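Drokitz revoit l'entretien de ses pinces portatives

Jeudi 11 juin. Drokitz a modifié la procédure d'entretien des pinces portatives de sa cellule de manipulation, après l'arrêt d'un poste pour usure des garnitures. Le contrôle des doigts se fait désormais pince ouverte, au-dessus de la table, avant chaque reprise.
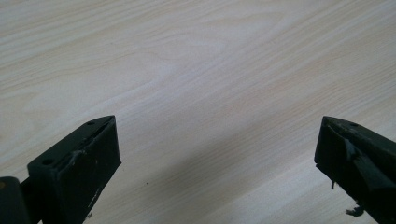 Zineb Lahlou

Le défaut se situe sur la face intérieure du doigt droit, où le revêtement est déchiré et s'effiloche vers le bas. Le doigt gauche ne présente que des rayures. Selon le journal de la cellule, le poste totalisait 2 282 cycles de fermeture depuis la dernière remise à neuf. Jetent, qui assure la maintenance, a retenu le remplacement des garnitures par paire, même lorsqu'un seul côté est atteint, afin de conserver une épaisseur égale de part et d'autre de l'axe de serrage.

L'opération comprend la dépose des doigts, le grattage de l'ancienne colle, la pose des garnitures Noonan et un temps de prise de six heures sous presse. Le zéro d'ouverture est ensuite repris dans le logiciel Grutora. Un écart de deux dixièmes de millimètre entre les doigts entraîne un nouveau montage.
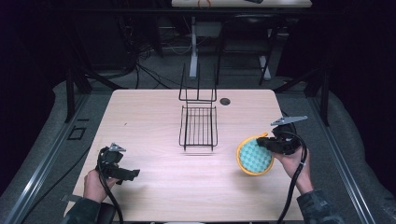
La validation porte sur trois prises consécutives d'un objet souple, sans glissement ni marquage. L'éponge à face alvéolée sert de pièce d'essai : sa mousse cède sous l'effort et fait ressortir un défaut de parallélisme plus vite qu'une pièce rigide. Le passage des câbles est contrôlé pendant la même séance, bras tendu puis replié, pour vérifier qu'ils ne tirent pas sur le corps de la pince.

La consigne s'applique à l'ensemble des postes de la cellule. Jetent doit remettre un premier relevé d'usure en août, sur lequel Drokitz fixera l'intervalle de remplacement.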